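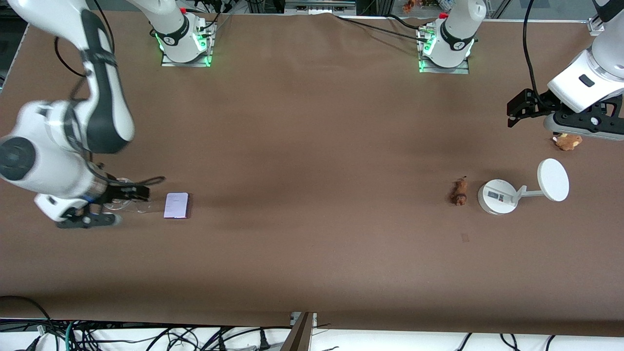 Words by the Ladstead features desk

Brown paper is the cheapest good surface you can put on a table. It comes on a roll, it hides a scarred top, it takes pencil, and at the end of the day it goes in the recycling with the crumbs folded inside. A long table covered from one end to the other makes a plain background for whatever lands on it, and small things show up well against it: a clear plastic cup on its side, a pale purple card, a soft toy in light brown fuzz, a white stand with a flat round top.

Most houses produce a group like that every few days. None of the things belongs with the others, and none of them is rubbish. They are what is left when the post has been opened and the plates have gone back to the kitchen. In Ladstead, where the older terraces were built without hall cupboards, the table is where it all ends up, and a lot of families eat round it.

The usual advice is to buy a basket. Baskets fill up. We have tried wire ones, lidded ones and a set from Gavex that stacked 6 high and fell over in August, and the contents were the same each time we emptied them. What worked better was to clear the table down to the paper once a day and deal with each item while it was in the hand.

Cups come first. A clear cup is easy to miss on a pale table and easy to knock off it, and one lying on its side will roll if the floor is as uneven as ours. Brown paper helps a little, as it has more grip than varnish. Plastic cups can be washed and used again for pencils, seedlings or paintbrushes, but decide how many you want. Two on the windowsill is useful. A tower of them under the sink is a job for later, and later doesn't come.

Cards are harder. A small card with faint print on it might be an appointment, a loyalty card, a gift tag or part of a game, and it takes a moment of reading under a decent light to find out. Pale colours are the worst for this. Lavender and grey on brown paper look fine together, but thin lettering on lavender is a strain after about teatime in winter. Read it, copy down anything that matters, and put the card where that sort of card lives. If you play a lot of card games, keep an envelope for strays and go through it when a pack comes up short.

Soft toys have the advantage that someone will come looking for them. A small one can vanish against the paper if it is tan or light brown, so check before you roll the sheet up. Ours go on the stairs, third step from the bottom, and are carried up at bedtime. Older ones with thin seams are better sponged than machine washed, and they want a full day to dry before they go back on a bed.

Then there are the things with a base, which people tend to leave out on the grounds that they look as if they are meant to be there. A white stand with a disc on a thin arm is a fair example. It takes up little room at the foot but more at the top, and the label on the front means it always has a right way round. Stands of this sort want a shelf at the height they are used and enough space beside them for an elbow. The middle of a table is the wrong place for anything top-heavy.

As for the paper itself, buy it wider than you need. The 100-metre rolls sold by Kobzar in the covered market last us most of a year, and the lighter weight is good enough unless you paint. Fold the ends under and tape them to the underside, not the edge, or sleeves will lift the tape by lunchtime. Smooth it outwards from the middle with a dry cloth. If it ripples, leave it overnight.

Stenis, the shop on the corner of the same market, sells a cutter bar that screws to the table end and gives a straight tear. We managed for years with scissors and a crooked edge. The bar is quicker, and it needs a cork over each end if there are small children about.

Change the sheet when it is stained or torn. Ours has usually got a shopping list on it by then, so look it over for anything you meant to buy before it goes out.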